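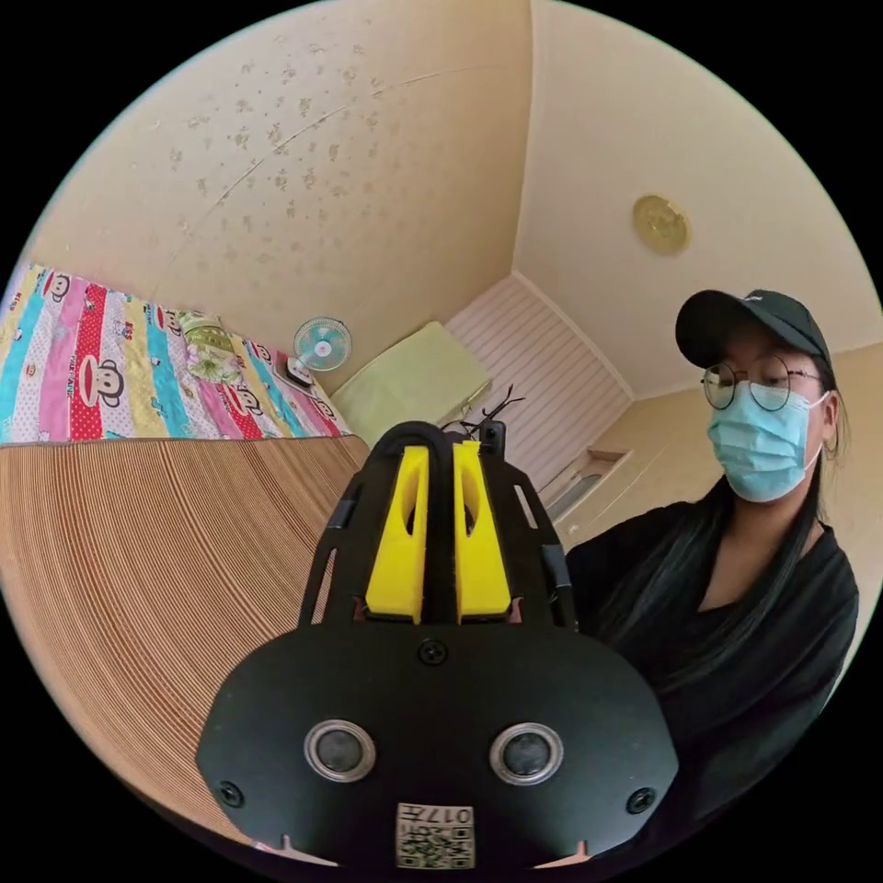
Councils should stop charging late fees on library books, and they should stop sending the letters as well. I worked on the front desk at a branch library for nine years, and I took the money over the counter, so I have some idea what the fees did.

Most of what I collected was in coins. A picture book three days over was 60 cents. A DVD was a dollar a day, for reasons that went back to when DVDs were expensive. The cap was $18 an item, and once a card hit the cap it was blocked. A family with four kids and a stack of readers could get there over one school holiday.

Blocked cards were the real problem. People didn't come in and argue. They stopped coming. When our branch went through its records in March last year, 200 cards had been blocked for longer than two years, and more than half of them belonged to children. The books on those cards were mostly still out. The fee was meant to bring them back and it had done the reverse, as the parents knew there was a bill waiting at the desk.

The usual argument for fees is fairness. If I bring my book back on time and you don't, you should pay something. I used to agree with this. Ojārs Avotiņš, who ran the desk before me, never did, and we had the same disagreement most weeks over the returns trolley. His view was that the person waiting for the book wants the book, and 20 cents a day paid to the council is no use to them. A hold notice works better. If someone has reserved the title, ring the borrower and say so. Most people will drop it in that afternoon or the next.

The money doesn't hold up either. Our branch spent more on postage, envelopes and staff time for the reminders than it banked in fines. I would still bill for a book that never comes back, at replacement cost, and cancel the bill if it turns up. A 28-day loan with automatic renewals deals with nearly all the rest.

Some councils have already dropped fees and others are waiting to see how they go. Ours has put it off to the next budget round. In the meantime there is a tin on the desk for fines under a dollar, and staff are still expected to ask.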